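Spring at the Trokbridge Flat — April 2024

Back again with the yearly floor-and-corners page! If you've followed along since November you'll know the living room was the last one on my list, mostly on account of the chairs (I own too many and refuse to part with any of them). Morven Moffat came over for the afternoon, and between the two of us we got through the lot and still had time for tea.

The floor tile is my favorite thing in this place. It's pale and it shines up beautifully — and it shows every single crumb. I've given up on the spray mop and gone back to a broom, a long-handled pan and a bucket of plain warm water. Cushions get a shake out on the balcony, the curtains get the brush on the vacuum, and the fan guard gets a damp cloth before the hot weather sets in.

I went back and forth on moving the tub chair to the other side, and Loubna Ghoneim wrote in to vote for leaving it where it is. It's staying put, Loubna!

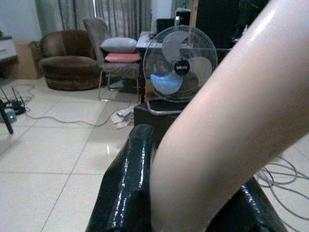

The fan, the round brown chair, and my gray and pink cushions stacked on the gray one, with the long curtains behind.
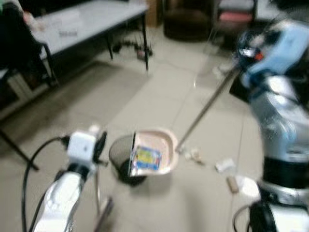
Dustpan over the black mesh wastebasket, one bright wrapper in the pan and a few crumbs still on the tile.

How often do you wash the fan guard?

Twice a year, once in spring and once when it goes into the closet for winter. I unplug it, take the front half off, wash that in the sink with dish soap and let it dry overnight. The blades only get a wipe with a damp cloth.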